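Search this site
Enter keywords
Robot Learning Laboratory
Unit 4: Teaching by demonstration
Notes by Gisela Hinrichs, revised October

4.1 Two ways of showing

A task can be shown to a robot by hand or by remote control. In hand guiding, the operator holds the tool and carries it through the motion. In remote control, the operator moves a leader device and the arm copies it at a distance. Both give the same kind of record: a series of poses, the opening of the fingers at each step, and the pictures from the wrist.

Hand guiding is quicker to learn. Remote control keeps the operator's arms out of view and respects the reach of the arm. The Judby exercises may be done either way, but one group must keep to one method for a whole set.

4.2 Folding tasks

A die-cut mailer is a useful first case. Its creases fix where each panel should bend, but the board springs back and an old blank bends in places where it should not. Amr Benkirane's marking scheme splits the task at each crease. The start state is the blank laid flat with the fingers open.
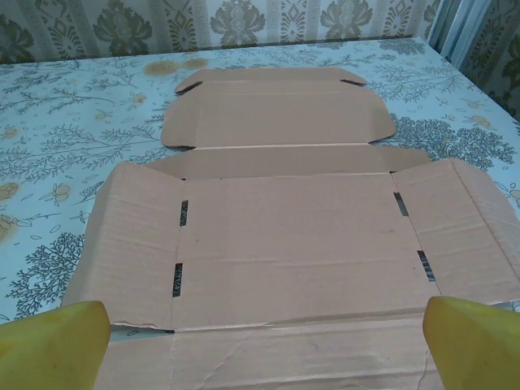
Fig. 4.1. Mailer blank laid flat, wrist view, fingers apart.

Before recording, check that the near panel lies between the fingers and that the far tab is in view. Pause briefly at the end of each fold. The pauses are used later to cut the record into stages, and a demonstration without them has to be marked up by hand.

A full set is 44 demonstrations. Keep 20 back for testing and do not look at them while tuning. Slow, even motion is preferred. If a fold is missed, correct it and carry on; the correction is kept and given the label R.

4.3 Soft contact

Foam differs from board in that the object changes shape under the grip. The finger opening alone does not tell the learner how firmly the object is held, and two operators will choose different values for the same piece.
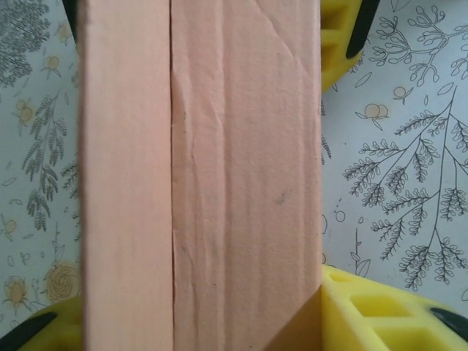
Close the fingers in small steps and stop when the surface begins to give. Ok-hee Yook's rule is to hold for 700 ms before any lift, so that the closing and lifting stages can be told apart in the record. Where two pieces are gripped together, watch the line between them during the lift. Any slip along it should be noted in the log with the step number.

4.4 Work to hand in

(a) One set in the Javora format, with labels.
(b) A plot of finger opening against time for one foam grip.
(c) A note of up to 200 words on where your demonstrations differ from those of your partner.

Questions on labels go to Hamidreza Yazdani.

Share 7
Comments 0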